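Chapter 3
Paper That Moves: Folds, Flaps and Pop-ups

Ask anyone to show you a card they have kept for years and there is a good chance it does something when you open it. A bird lifts its wings, a row of houses stands up, a tiny door swings back to show a name. I still remember my first one, and I must have opened and shut it until the hinge gave out!

The lovely thing is how little you need. Every pop-up in this chapter begins with a single sheet, a fold and two cuts, and once you have made the plain box fold in Exercise 3.1 you will start seeing it everywhere – in birthday cards, in theatre programmes, even in the Melis seed packets that Liliana Marras collects.
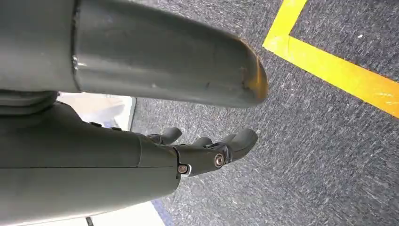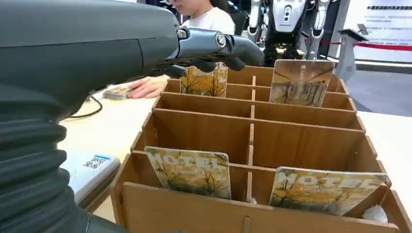
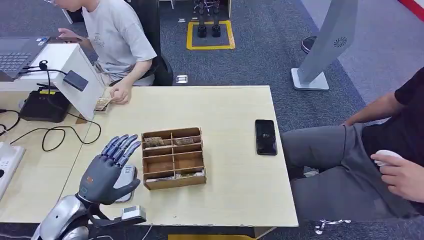
Fig. 3.1 Three views from one place. The middle view includes a card with an autumn illustration of trees; the last includes a cardboard tray with eight compartments.

Before you cut anything, get to know your card stock. Paper weight is given in grams per square metre, and 200 is a happy middle for most of our projects: stiff enough to stand, soft enough to crease cleanly. Try folding a scrap along the grain and then across it. You will feel the difference straight away (and hear it, too – the cross-grain fold crackles).

Score first, then fold. Run a blunt point along a steel ruler, pressing just hard enough to leave a groove, and bend the card away from the groove so that it sits on the outside. Mikkel Overgaard's stepped fold, on page 102, has 17 creases and is well worth the patience, but please do the box fold first.

You will need a cutting mat, a sharp knife, a ruler and plenty of scraps to spoil.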